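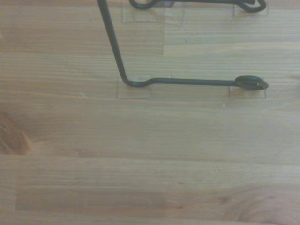

How to set up and run the bowl and stand demo for visitors

Last updated in August, after the open day at Gustholm

These are the steps we use to show a robot arm placing a small bowl on a wire display stand in front of the public. We ran it at the Gustholm open day and before that on a smaller visit to Borkunness. Most of the page applies to any arm with a camera on the wrist and a gripper that can hold the rim of a bowl. Where a step is particular to our software, Floltura, it says so.

The demo is short. The arm looks at the table, finds the bowl, takes it by the rim, lifts it, carries it over and leans it in the stand. One run takes about 23 seconds at the speed we use for visitors. With talking and resetting, plan on one run every few minutes.

What you need

A robot arm on a fixed base, with its gripper and wrist camera already mounted and calibrated
A solid wooden table, cleared
One small bowl, dark and not shiny
One wire display stand, the sort sold for plates or books
Clear tape
At least one fixed camera with a view of the table
An emergency stop within reach of whoever is running the demo
A barrier or floor tape for the visitor line
Two people

A spare bowl is worth bringing too. We had ours in a box under the sign-in desk and did use it.

Before visitors arrive

1. Place the table and check that it doesn't rock. If it does, fold some card under the short leg and check again with both hands pressing on the corner nearest the arm. A table that moves a little will still let you run, but the last part of the placement gets worse and it will take you a long time to find out why.

2. Clear the table. Cups, pens, leaflets and phones all go somewhere else and stay there until the doors close.

3. Route the cables. Move the arm by hand through its whole path and watch the cable at the wrist while you do it. It needs enough slack for the wrist to turn and not so much that it can catch the stand. Floor cables go behind the table.

4. Power up, home the arm, and press the emergency stop once while the arm is moving slowly. Release it and home again. Do this every morning, even if the setup has not been touched overnight.

5. Check the lighting at the time of day you'll be running. At Gustholm the room was fine at 9 a.m. and then had a bright patch on the table from 2 p.m. We closed the blinds on that side and left them closed. If you have to choose, go for even and a bit dull over bright.

Fixing the stand

The stand weighs very little. A bowl leaned into it a few millimeters off will push it along the table, and after five or six runs it has crept well away from where it started. You can let the arm look for the stand every time, and we do that in the lab. For an open day we tape it.

6. Put the stand where you want it, with the open side facing the way the bowl will come in.

7. Cut four pieces of clear tape and put one over the wire near each corner. Press along both sides of the wire with a fingernail so that the tape follows it down to the wood. Clear tape is better than colored here. Colored tape showed up in the wrist camera as a separate object and Floltura kept putting a box around it.

8. Push the stand with one finger, about as hard as you'd press a doorbell. It should stay put.

9. Move the wrist camera over the stand and save a reference view. In Floltura this is under Task, then Fixtures, then Save View. Make sure both loops at the ends of the wire are in the picture, or the match will drift.

If you want to show visitors the version without tape, do it as a separate run, and reset the stand by hand afterward.
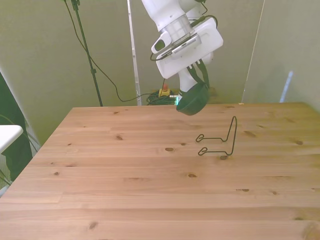 Leave a clear space on the side the arm comes from. We keep at least a hand's width between the stand and anything else, and we approach from above and behind, then come down slowly. A fast sideways move near the stand looks alarming from the visitor line even when it is perfectly safe.

Setting the task

10. Load the task file. Ours has four stages: look, grasp, carry, place. You can run them one at a time or all together. For the first run of the day, run them one at a time.

11. Set the speed. Our lab speed is more than twice what we use for visitors. Turn it down before the doors open and lock the setting. People at the line will ask if it can go faster, and it's easier to say no if you'd have to go and find the password.

12. Set the grip force. Start low and go up until the bowl doesn't slip when you tap it. A gripper squeezing a bowl rim too hard will tip the bowl as it closes, and you'll see it rotate before it leaves the table.

13. Mark the bowl area. The bowl can go anywhere inside it, and letting visitors choose the spot is the best part of the demo for most of them. Use small dots of tape at the corners of the area, or just agree on which planks it covers. We use the planks.

14. Run the whole task 19 times with nobody watching and write down each result. That number is simply how many lines fit on our log sheet. If more than two runs fail, stop and find the cause. It is nearly always lighting, grip force or the table.

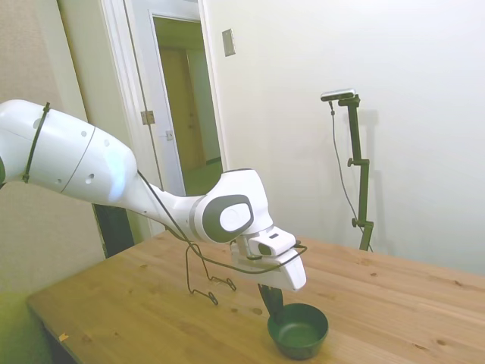
Gripper over the bowl, with black wire on the table to the left.

Running it for a group

Groups of eight to ten work well. With more than that, the ones at the back see only shoulders, so put the camera feed on a screen if you have one.

15. Start with the arm still. Say what it is going to do before it does it, in one or two sentences. "It's going to look for the bowl, pick it up and put it on that stand" is enough.

16. Check the line. Nobody past it, no hands on the table, no bags on the floor between the line and the table.

17. Say "moving" out loud, every time, then start. One person runs the arm and keeps a hand by the emergency stop. The other person does the talking. Don't do both jobs yourself, even in a quiet hour.

18. While the arm is looking, point out the wrist camera. Visitors tend to assume the arm has learned one fixed path, and the pause before it moves down makes more sense once they know it is working out where the bowl is.

19. When the arm is back in its rest position, say "stopped". Only then does anyone go near the table.

20. Take the bowl off the stand and ask a visitor where to put it next. They point, you place it. Keep visitors' hands out of the work area, including between runs.

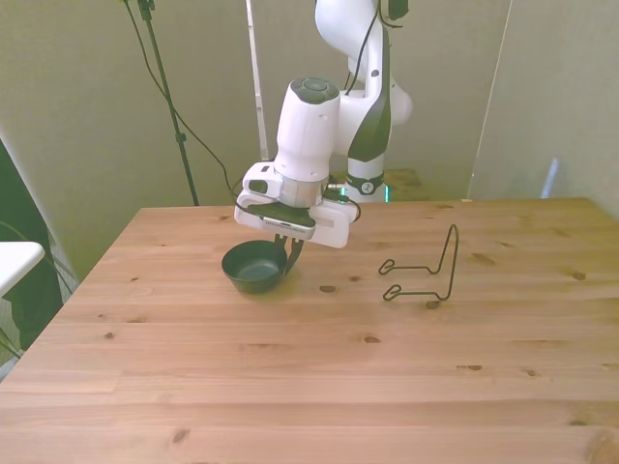
Some visitors will ask for a spot right up against the stand. Allow it if the gripper can open without touching the wire. On our table that means about two finger widths between the bowl and the nearest loop. Closer than that and the planner will usually refuse, which takes some explaining to a group of nine-year-olds, though they seemed to enjoy it refusing.

When a run fails

It will fail in front of people at some point. We did 268 runs over the open day and had failures in the morning and in the afternoon, so there was no warming up or settling in that we could see. Let the arm finish or stop it, say what went wrong if you know, and go again. Two failures in a row and you should pause the demo and check the items below.

The arm looks but does not move down. Check for a bright patch on the table or somebody's shadow across the bowl. If neither, retake the reference view.

The gripper closes beside the rim. The wrist camera has probably been knocked. Check its bracket with your fingers before you recalibrate anything.

The bowl slips during the carry. Wipe the rim and the gripper contact surfaces with a dry cloth. By mid-afternoon they pick up a film from being handled.

The bowl goes down but slides out of the stand. Look at the tape first. A corner may have lifted. Replace all four pieces and not just the loose one, then save the view again.

Everything stops with a red message. Read the message out to your partner before clearing it. We lost a good part of the Borkunness visit by clearing a joint limit warning three times without reading it.

Questions we were asked most

Could it wash up? No. It can put a bowl on a stand. Someone would have to set up and test every other step in the same way.

Does it know it is a bowl? It has a model of what to look for and where to take hold. If you put down something of a similar shape it may well try to pick it up.

What happens if I put my hand in? The arm is set to stop on contact, but we don't demonstrate this with visitors.

How long did it take to get working? The first version took an afternoon. Getting it reliable enough to show took most of a month.

Packing up

Home the arm, power down, then peel the tape slowly along the grain of the wood. Wipe off any residue the same day. The stand and both bowls go in the gray Polák case with the tape and the log sheets. Keep the log sheets, and write the speed setting on the top one, as we forgot to do that at Borkunness and can't compare the two sets now.

If the arm is going back to lab use, unlock the speed and load the normal task file before anyone else logs in.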